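Open day at Hapeta — quick write-up

Promised I'd get this in before the newsletter closed so apologies, it's going to be bitty. Bus back from Usville was late, notes are on the back of a parking stub and half of them I can't read.

So. Hapeta opened their doors in August for one afternoon, members of our club plus whoever saw the flyer. Two groups. I was in the second one, 2:30 start. Sign in at the front, shoe check (no heels on the tile), then up the stairs to what they call the Lasen room. Set up like a living room. Sofa stuff, laundry, plants, the lot. If you went expecting a factory arm behind a fence, wrong building.

Maricruz Maldonado ran our half. She leads the collection side of the Mistus project, which is the one a few of you asked about after the spring talk. Short version for those who missed it — Mistus is meant to learn household jobs. Opening, sorting, putting away. And the learning comes from people. A person holds a pair of grippers, one per hand, and does the job with those instead of with fingers. Cameras record it. Later the recordings go to the training folks downstairs (we didn't see downstairs).

The job on the day was a tidy-up at the coffee table. Drawer open, things on top, things that belong in the drawer. Sounds like nothing. Try it with jaws. 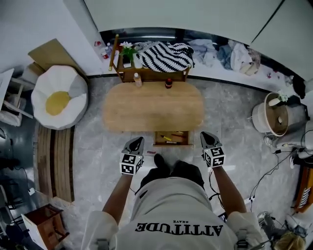

Grippers at the ready, drawer open. Good shirt for the job.

Maricruz talked us through the marker cubes, the black and white blocks on the grippers. Those are how the system works out where each hand is in the room. Cover one up with your sleeve and that take is no good, so short sleeves for everyone who works a shift. Somebody in our group asked if you could just use gloves with sensors. Answer was yes, people do, but then you have recordings of a human hand and the robot doesnt have one. With the grippers, what the person can do the robot should be able to do. Made sense to me.

Numbers, since Pete's column always wants numbers. They had 2,318 usable takes on the drawer jobs when we visited. Target for the room was not given, I did ask. A single take is short, and a shift is 5 hours with breaks. Nearly 920 takes got thrown out over the same stretch — markers hidden, someone walked through, object dropped and rolled under something. She was pretty open about that, which I liked. Said the dropped ones used to be binned automaticly and now they keep some of them, so the robot sees what picking up after yourself looks like.

The mess is on purpose by the way. One of the ladies from the gardening club (hi Joan) was itching to fold that laundry. Not allowed! They shift things between sessions so the robot doesn't learn one perfect room. Drinks on the table get swapped around, tools come and go, the drawer gets different contents. What they don't want is a machine that can only tidy if the bottle is exactly where it was last time.

Best part for me was the monitor at the side. You could flip between views, and the view from the gripper itself is a strange thing to look at. Everything bends. The table seems enormous and you lose all sense of how far off anything is. Took me a while to work out which way was up.

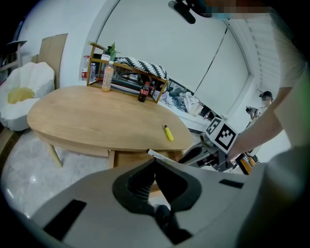

Gripper's-eye view of the table: orange drink, cola and a screwdriver.

The screwdriver is a harder one than you'd guess. Thin shaft, fat handle, and it wants to roll. The trick according to Maricruz is to go for the handle, come in low and not squeeze until both jaws are touching. Beginners all grab too early. Bottles are easier to hold but a full one swings, and a clear one is tough for the cameras to see well.

Then hands-on, 6 of us got a turn on a practice pair before time ran out. Mine was pens. Got one in the drawer on my third go and was far too pleased about it. The grip is heavier than it looks and your forearms know about it after two minutes. Everyone does the same thing, leans their whole body at the table as if that helps.

Questions people asked that I managed to write down:

Does the robot do the job yet? Some of it. Closing drawers, yes, most days. Picking pens out of a full drawer, not reliably. No robot demo for our group, it was in for repair. First group didn't get one either so no need to feel hard done by.

Are they hiring? For shifts, yes. Training is one morning. No tech background needed, steady hands and patience. Ask at the Hapeta front desk.

Are faces recorded? They get blurred before anybody downstairs sees the video. Good question, whoever that was.

Is it for sale? No. Next question.

Gripes — parking is bad, the side lot was full by two. The stairs are steep and the elevator was out, so if you need it please call ahead next time. Coffee was fine. Cookies went to the first group, all of them, you know who you are.

Another open afternoon is planned but no date yet. Places will go through me again, same as last time, put your name on the sheet by the door or reply to this email. If you were on the waiting list for August you're at the top already, no need to sign up twice. Bring short sleeves and flat shoes.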